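Week 4 – showing the arm what to do (handout, not the full notes)
Savita Sengar, room as before

Two ways to give a demonstration.

By hand (kinesthetic). Motors go slack, you hold the wrist and walk the arm through it. Good for feel, bad for cameras – your sleeve ends up in half the pictures. Also people push much harder than they think.

By remote control. You sit at the leader arm or hold the controller, the robot copies. Slower to learn. Pictures stay clean, and what the robot records is what it could do again by itself. We use this one from now on.

What gets saved at each step: joint angles, gripper opening, wrist picture. Nothing about what you meant. If you wait over the bin while you think, the waiting is in the data too and the robot will learn to wait.

Some rules for recording
– start from the home pose, every time
– one smooth go at the object, no hunting
– open the gripper before you come down, not on the way
– bad grasp: stop and bin the run, dont patch it up
– say out loud which bin you are going for, your partner types it in

Numbers from last year, Dorin Cozma's set: 1,122 runs recorded, 900 kept. Most of the rest were thrown out for pauses. Have a look at his notes on the Gekside page before you start, esp. the part on trimming.

Practise in the simulator first. Same controls, same bins task. View is from the wrist, so you lose sight of things near the top as you get close – learn to back off and look agian.

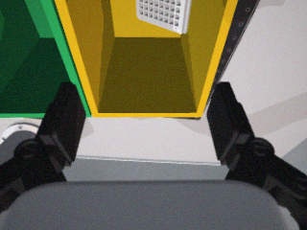
Fig. 2. Wrist view in the simulator, gripper open, white perforated item in the yellow bin.

For next time: 12 runs per pair, yellow bin only. Send to Corina Buzatu, not to me. Headset users see Cosmin Manole for the straps.

Reading: Filip notes, sections on delay and on copying errors. Skip the proof.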